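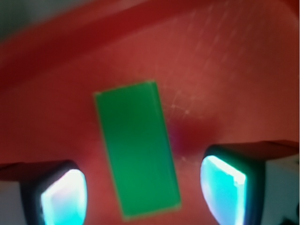 Bastian Engelhardt thinks I should give up on the loft and pay for storage like everyone else. He said so on the phone, twice, and then in a text with a link to a place in Honmont that charges 21 pounds a month and gives you your own padlock. I have known him long enough to know that he rents two of these units himself and has not seen the inside of either since August.

I am not paying rent on a sandwich toaster. So on the morning after New Year, when sensible people were still lying down, I pulled down the ladder and went up to Sort It All Out.

The plan came from a library book. You make a keep pile, a give pile and a throw pile, and you handle each thing once. The author has plainly never owned a loft. Within the hour I had the keep pile, a second keep pile for things I wanted to keep but was ashamed of, and a large area between the joists which I was calling "pending". The throw pile was a dead torch. I then found batteries for the torch, and it worked, so there was no throw pile.

Most of what is up there came with us from the flat in Cokcombe. We moved in a hurry and the boxes were labelled in a hurry, and you can follow the decline of our spirits by reading the sides of them. The early ones say KITCHEN, GLASSES, TOP SHELF. Later they say KITCHEN ETC. The last few say ETC. I opened an ETC and found a shower curtain, half a chess set, a bag of curtain hooks and the instructions in Danish for a Tiedemann slow cooker. We have never owned a slow cooker, Tiedemann or otherwise. I put the instructions in pending.

Then there are the cables. I don't know what happens to cables in the dark but I'm fairly sure we moved here with fewer. There's a whole crate of them, plaited together like something you'd find in a drain, and every one has a plug on it that fits nothing I own. My father kept a crate like it in the garage and I used to laugh at him. I spent a good part of the morning teasing one lead free of the rest, felt extremely pleased with myself, and found it was an aerial extension. We already have an aerial extension. It is in the crate.

The low point was school reports. Do not read your school reports in a cold loft. Mine say "pleasant" year after year, in different handwriting, until a geography teacher loses patience and writes "could be anywhere". I sat on a roll of carpet for a while after that one.

The carpet, by the way, is an offcut from a room we no longer live in. It weighs as much as a pony. Two grown men carried it up there, one of them me, and when I asked my wife whether we might let it go she said it could come in useful, in the voice of a person who hasn't had to step over it. It stays.

By lunchtime I'd managed to move around 80 things from one side of the water tank to the other. I also put my foot through the lid of a box of Christmas decorations, which at least saved me wondering whether it was a strong box. The good news is that the decorations now on the tree can't go back where they came from, so that's next weekend spoken for.

I did get a full bag together in the end. Some novels, a fondue set with 3 forks, a fleece from a job I left under a cloud, and a boxed Surnitus foot spa with the 99p sticker still on it from the jumble sale where we got it. I took the lot to the hospice shop and felt light and modern all the way there. It was shut until the fifth. The bag is in the boot of the car, where I expect it'll live until we next need the boot, at which point I know exactly which hatch it'll be going back through.

Bastian rang again at teatime to ask how I'd got on. I said it was going well and that I'd broken the back of it. He said the place in Honmont had an offer on, first month half price if a friend recommends you, and I did wonder then what the friend gets.

If anybody reading has a use for a carpet, or half a chess set (black, mostly), leave a comment. You'd have to collect. Bring someone strong.

Posted Jan 2, 2009

Recent posts
The gutter and what was in it
A short war with the boiler
Things I have said to the parking machine
Soup, reconsidered
Why we no longer have a hedge

Contact | Copyright the author, please ask before borrowing | Back to top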